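Small Rooms, Long Evenings: Running a Repair Night in a Town Like Drunden
Speaker notes, May
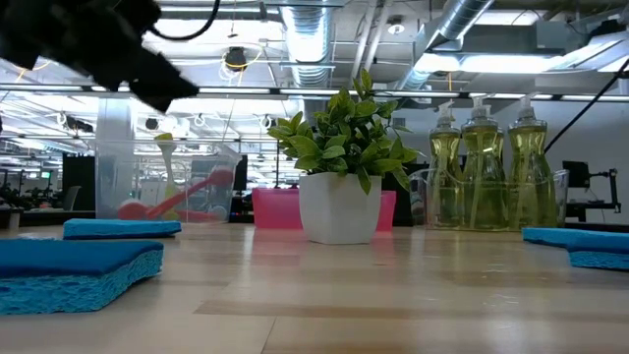
Sponges and a plant on the tabletop.

Slide 1. Welcome

Good evening, everybody, and thank you for coming out. Find a chair, and if there is one next to you, move your coat off it, because people will keep drifting in for a while yet (I would be one of them if I weren't giving the talk).

I've been asked to tell you how the Drunden repair night got going and what we would do differently. I'm going to spend most of my time on the second part, if you'll forgive me, as it is longer.

Slide 2. Where we are

Drunden has 2,807 people, one hardware store, and a bus to Gorkthorpe that stops running before supper. When a toaster quits here, you either drive it somewhere or throw it out. For years most of us threw it out, me included, and I say that as a person who owns three soldering irons.

PAUSE – ask who has a broken lamp at home. Wait for the hands. There are always hands.

Slide 3. The first night

We printed 500 flyers. I want to be very plain with you about this: it was far too many, and I am still writing grocery lists on the backs of them. What brought people in was the notice on the library door and one neighbor telling another.

We had 6 fixers that first evening and a line down the hallway by seven o'clock. We hadn't thought about a line at all! People stood there holding vacuum cleaners in their arms like babies. So if you take one thing home tonight, please put chairs in the hallway.

Slide 4. The sign-in sheet

Ours started out asking eleven questions. Folks would get to the fourth and wander off to talk to somebody. Now it asks for a name, the item, and what's wrong with it, in the owner's own words. I love those words. "Smells like pennies." "Sulks." A fixer can do a lot with "sulks."

The sheets go into what we call the Binder, with a capital B, and before anybody opens up a coffee maker they look in the Binder to see if we've met that one before. Quite often we have.

(Hold up the Binder here. Mind the rings, they pop.)

Slide 5. Money

The De Smet fund gave us 1,000 dollars to start, and we spent it on tools, extension cords, and a decent first aid kit. After that we have lived on the donation jar. We don't charge, and we don't hint. I did use to hint, and I was asked to stop.

If you're applying for a grant of your own, write down what you want to buy before you write down why you're wonderful. My first draft had two pages of wonderful and no mention of screwdrivers.

Slide 6. Saying no

We don't take microwaves, anything that runs on gas, or anything that arrives dripping. It feels unkind the first few times. Say it warmly and say it early, while the person still has the thing in their arms and hasn't waited an hour.

And then there are the repairs that fail. Sit down with the owner and show them the part that gave out. People are very good about it, I've found – they'd mostly like to know.

Slide 7. Gorkthorpe

Gorkthorpe is hoping to start its own night in the fall, and we've offered to lend them our lamp tester and a copy of the Binder. If you live over that way, there's a clipboard going around, and I believe it's somewhere near the back by now.

Questions. Leave plenty of time, and repeat each one so the back row can hear. If the sewing machine question comes up, the answer is yes, but bring the foot pedal.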